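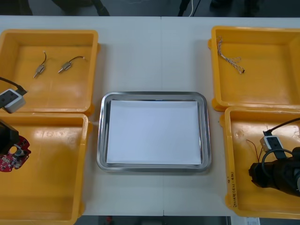 The Filico two-arm kit comes with a good manual for the assembly and almost nothing about how to prepare a sorting job, so I wrote down the steps we use in our workshop in Ustau. I assume that your arms are already mounted and that they pass the self-test. The job in this guide is parts sorting. Small electronic parts go into open plastic bins, and between the bins stands a flat steel tray with a sheet of white paper in it, where a part can be laid down when one arm must give it to the other. In the upper-left bin lie two small motors with their thin wires, and the upper-right bin has a twisted bundle of wires with a connector at the end. Such parts look easy, but the wires bend in a new way every time, and the standard pick routine of the kit was made for cubes and bottle caps.

4 min read

What you need

The kit with both grippers and both wrist cameras. The Ulport control program, version 4 or later. Earlier versions can move two arms, but they do not let the arms wait for each other. Open bins of one color and one size, a shallow metal tray, plain white paper, and a soft marker. We bought our bins from Lepik and they are a little too glossy, as I will explain below. If you can find matte ones, take them.

Step 1. Place the bins

Put the two left bins where the left arm can reach the far corner without stretching fully, and do the same on the right. The manual gives 700 mm as the largest reach. Please do not plan with this number. At full reach the wrist cannot turn anymore, and you will need the turn when a motor lies across the direction of the fingers.

Leave a free space in the middle for the tray. Both arms must reach its center. If your work surface is made of two tables, like ours, check that they have the same height before you go further. A small step at the seam lets the tray rock when a finger touches the rim, and then every position you taught is wrong by a little. We put folded card under one table leg and it has stayed so since November.

When you like the positions, mark the corners of each bin on the table with the marker. You may also write on the bins themselves. I recommend to write on the outside only, as text on the inside can confuse the part detection.

Step 2. Prepare the tray

Cut the paper a bit smaller than the floor of the tray, so that it lies flat and does not climb up on the sides. Bare steel makes reflections, and the wrist camera will see a motor twice, the real one and the mirrored one. With paper the contrast is much better. Change it when it has oil spots.

Do not glue the paper. We tried this, and removing the glue took longer than all the other steps together.

Step 3. Guide the camera cables

Each wrist camera has its own cable, and Filico supplies it quite long. It needs a loop near the gripper so that the wrist can rotate, but the loop should not hang lower than the fingers. Move the wrist by hand through its whole range with the power off and watch the cable. If it becomes tight at any point, give it more length. If it drags over a bin, give it less. I cannot offer a number for this, because it depends on where your cable leaves the arm.

Step 4. Set the light

Glossy plastic is the weak point of this setup. The walls of the bins send the ceiling light back to the camera, and a bright stripe on a wall was read by our system as a metal part more than once. You can reduce the problem in Ulport under Vision, Region, where you draw the search region only on the floor of the bin. Keep a small distance from the walls. The price is that parts lying against a wall are not found, and you need to push them to the middle before you start.

Exposure should be fixed, not automatic. Our value is 31 on the Ulport scale. Start there and go down if the metal looks white in the preview.

Step 5. Teach the grips

Make one grip for each kind of part. For motors, teach the fingers to close on the metal body and not on the wires. For circuit boards, use the edge and choose low force, 23 percent in our case. For a board with an irregular outline you should teach two possible edges, and the program will choose the one it can reach.

Loose wires are the most difficult. The grip point must be near the connector, because the connector is the only stiff place. When you take a bundle in the middle, both ends swing and may touch the neighbor bin on the way. Lower the travel speed for this part only. Ulport lets you save speed together with the grip, which I found only after many weeks.

Step 6. Run with one part, then with all

Start with a single motor and let the left arm bring it to the tray and go back. Only then start the right arm. If both arms arrive at the tray together, open Shared Areas and draw a rectangle over the tray with some extra space on each side. The second arm will now wait outside of it.

Keep your hand at the stop button during the first runs. After this, add the boards, and at last the wires.

Is the kit worth it for this work?

For us yes, with some complaints. The arms repeat their positions well and the grippers are strong, although the housings are bulky and the corners of a small bin are hard to reach. The cameras are simple but sufficient. The documentation should be better, and the translation of the error messages into English is sometimes less clear than my own English. If you sort only one kind of part, a single arm is enough and you can save the money for better bins.

Last updated Mar 17, 2024

Related guides

Mounting the Filico arms on a table without drilling
Ulport shared areas, explained with drawings
Which Lepik bins fit under a wrist camera
Replacing worn finger pads
How to back up your taught grips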